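Do Posted Lifting Limits Change Anything?
Final report, Workplace Health and Safety project
Submitted 16 March 2021

1. What we set out to check

Most warehouses have a sign somewhere that tells people how much they are allowed to lift alone. The sign usually shows a figure with bent knees and a straight back. Our course readings treat these signs as a basic control, and the safety plans we were given to study all list them. What we could not find in those plans was any evidence that the signs do something.

Our project looked at one site, the Lirkham returns depot run by Flalter, where goods sent back by customers are opened, sorted and put back into stock. The depot introduced a posted lifting limit in November, together with a short training video. Management told us the program had been a success. We wanted to know what that was based on.

2. What the company's numbers say

Flalter gave us access to its handling log, which holds 2,911 entries. An entry is made whenever a worker moves a container between the sorting area and the shelves. Each one has a weight band, a start point, an end point and a box to tick if a second person helped.

The log looks thorough until you try to use it. The weight band is chosen by the worker from a menu, and the container is not weighed. The menu opens on the lightest band, so a person in a hurry can leave it there. The "second person" box has the same problem. An unticked box could mean that the worker lifted alone, or that two people lifted and neither one bothered with the screen afterward.

The success claim rests on a drop in entries in the heaviest band after the signs went up. We do not doubt the drop. We doubt what it means. Workers had just been told that heavy solo lifts were against the rules, and the same workers were the ones picking the weight band. A fall in reported heavy lifts is what you would get if people lifted less, and it is also what you would get if people reported less.

3. What we did ourselves

We visited the depot on 5 shifts and borrowed a platform scale. With permission, we weighed 200 containers just after they had been logged and compared the reading with the band that had been entered. We also handed out a one-page questionnaire on back and shoulder discomfort, adapted from the Ogundipe form used in our second-year course.

The scale work was slow and we got in the way more than once. Containers were also missed when the line was busy, and the busy periods are probably when the log is least reliable. Our sample should be read with that in mind.

4. What we found

Errors ran mostly in one direction. When the entered band was wrong, it was usually too low. This was most common with mixed containers, where small items had been added one after another and the total weight was hard to judge by eye. A half-full container of metal fittings can weigh more than a full one of clothing, and the sign on the wall has nothing to say about that.
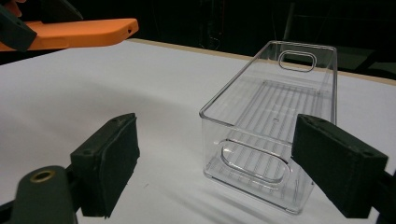 The questionnaire was less useful than we had hoped. Only 7 forms came back complete, and one of those was from a supervisor who does very little lifting. We report no percentages from it. Two workers wrote in the comments space that the shelf height bothered them more than the weight did – a point that appears nowhere in the company's plan.

We also read the brochure for the Povanano training video. It promises "lasting change in lifting habits" but cites no study, and our request for supporting data got a reply with a second copy of the brochure.

5. What we would recommend

Put a scale at the sorting station and let it fill in the weight band. Remove the default choice from the menu until that is done. Look at the shelf heights before spending any more on videos.

The signs can stay up, as they cost almost nothing. We would only ask that they stop being counted as a result. Our own data cannot show that they failed, either – we have no weighed containers from before the program began, and a self-reported log cannot stand in for them. Any group that repeats this project should try to get onto the floor before the change is made.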